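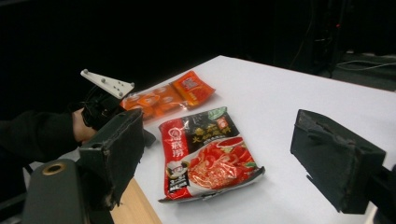 Tomato hotpot base, strip of orange sachets behind it. White table.

Storing hotpot base and sachet strips in a shallow drawer

tratum_drawers
I am re-planning the dry goods drawer and would like opinions on packets. The drawer is 55 cm wide and 7 cm deep inside. Current stock is several tomato hotpot bases like the red one, plus sachets that come joined in a strip. The packets have a creased seam along the bottom and will not stand up unaided. Flat stacking works but hides everything except the top one. Do people file them upright or lay them down?

S_Farquharson
Upright, on the long edge, in a narrow bin. Measure the packet with the seam folded under before buying anything. I use the Daltton bins, 13 cm across, and they take a row of soup bases without bowing. Label towards you if the drawer is below waist height.

langat55
Disagree for anything with oil in it. Hotpot base of the paste type should lie flat. On edge, the contents settle to one side and the packet goes pear-shaped, then it no longer files next to its neighbours. Powder can stand. Paste can't.

S_Farquharson
Mine have stood since September and are still the same shape. If the bin is full they hold each other up. A half-empty bin is a different matter, so put a divider in and move it forward as you use them.

langat55
Your kitchen may be cooler than mine. At 30 degrees in summer the fat in a beef tallow base goes liquid. The tomato ones are less trouble – I'll give you that.

Evander Tosh
What is the strip? I can see printed circles on the pockets but can't make out what it is.

tratum_drawers
Seasoning, same shop as the base. I haven't opened one yet.

hadiza_e
Leave the strip joined and fold it like a concertina along the joins. It then sits in a space one sachet wide. Tear one off from the end when needed. If you separate them all on day one they migrate to the back of the drawer and under the liner.

Evander Tosh
I separate mine and keep them in a jam jar. Folding puts a crease on the seal and I have had one leak.

hadiza_e
The fold should be on the perforation, well clear of the seal. If yours has no perforation then fair enough, use the jar.

matvii_m
Two points not yet covered. First, write the date on the front with a paint marker, as biro skids off glossy plastic. Secondly, a 7 cm drawer rules out the jam jar unless it goes in on its side.

tratum_drawers
Good point about the jar. Plan so far: tomato bases upright in one bin with a divider, strip folded in the gap beside it. Is the Plusaveo liner worth having, or does it just trap crumbs?

S_Farquharson
It traps crumbs, but it lifts out for washing. Cut it slightly short at the front or it rucks up against the drawer face.

langat55
I'd still lay them flat. Overlap them like roof tiles and the top third of each one shows, with the name on it. No bins to buy.

tratum_drawers
I hadn't considered overlapping. The name is in the black band at the top, so it would be readable. I'll try that on the left half and the bin on the right, and post measurements.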